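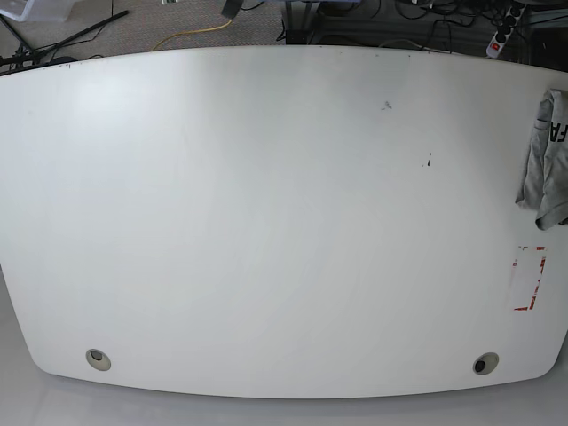

Vol. 7, p. 20

Figure 2. White tabletop with two round cable grommets.

4. How the four-day week reached the agenda

The four districts came to the question of a shorter school week by different routes. In Zumside and Chin it was raised by the superintendent's office as part of the budget. In Prisex it came from a board member who had campaigned on it. Hidgate is the odd case: the proposal was first made during public comment, by parents, and was added to a regular agenda only after it had come up at several meetings in a row.

We coded each district's minutes for the first mention of the shorter week, the stated reason for it, and the first recorded vote. Where minutes gave only the outcome of a discussion, we used the audio recording if one was available. Hidgate did not record its work sessions during the first part of the study period, so its early discussions are known to us only from the written minutes and from the interviews described in Section 3.

4.1 Stated reasons

Cost was the first reason given in Zumside and Chin. Both superintendents told their boards that the savings would be small and would come mostly from transportation, food service, and substitute pay. Neither claimed that the change would close the budget gap. In Zumside the finance office presented a one-page table of expected savings and said that it left out the cost of child care to families. Board members returned to that omission in later meetings, and two of them cited it when they voted no.

In Prisex the main reason was hiring. The district had started the year with 6 unfilled teaching positions, and supporters of the change argued that a four-day week was the only benefit the district could offer that its larger neighbors did not. Opponents did not dispute that the positions were hard to fill. Their argument was that neighboring districts would soon adopt the same calendar and the advantage would disappear. This point was made in almost the same words by speakers at different meetings, and one interviewee told us it had been circulated by email beforehand.

Hidgate parents who spoke in favor talked mostly about travel time. The district is large in area and small in enrollment, and some students leave home before daylight for much of the winter. Speakers against the change were more often parents of younger children, who raised child care, and employees of the high school, who raised the length of the remaining four days.

4.2 Who spoke

Public comment was heavier than usual in all four districts, but the increase was uneven. Chin allows written comment to be read into the record, and this accounts for most of its total. Prisex limits comment to 20 minutes per meeting regardless of how many people sign up. On the night of its first vote the list was closed with speakers still waiting, and the board declined a motion to extend the time. Several interviewees on both sides described that decision as the point at which the dispute stopped being about the calendar and started being about the board.

Teachers spoke less often than we had expected. The local association in Zumside took no formal position. In Prisex the association supported the change but asked that it be handled through bargaining, and its representatives repeated that request at each meeting without going into the merits. We heard more from teachers in interviews than the public record would suggest, and their views were more divided than the positions of their associations.

4.3 Candidates and the calendar

Board elections are nonpartisan in all four districts. Even so, the shorter week appeared in campaign material in Prisex and Hidgate. In Prisex the two slates took opposite sides and the incumbents who had voted for the change were returned. In Hidgate every candidate who mentioned the subject called for more study. State legislators were largely absent from the debate, although one bill that would have required a local referendum was mentioned in three of the four districts. It did not leave the education panel in the lower chamber.

Party labels did not predict positions in our interviews. Supporters in Zumside described the change as local control, and so did opponents, who meant by it that the decision belonged to voters and should not be made by the board alone. We coded these as separate uses of the term.

4.4 Votes

Chin adopted the four-day week on its first vote. Prisex adopted it on the second, after the first was tabled. Zumside voted it down and has not returned to it. Hidgate sent a survey to households in place of a vote. The mailing went to 2,000 addresses, and the board spent most of one Tuesday meeting on the wording of a single question about Friday child care. The results were presented the following January, and no motion was made.

The Hidgate survey should be read with care. It was addressed to households and did not separate parents from other residents, and the district did not track which addresses had replied. We use it in Section 5 only as evidence of what the board chose to ask. The wording of each item is given in the appendix, together with the earlier draft that was rejected at the work session.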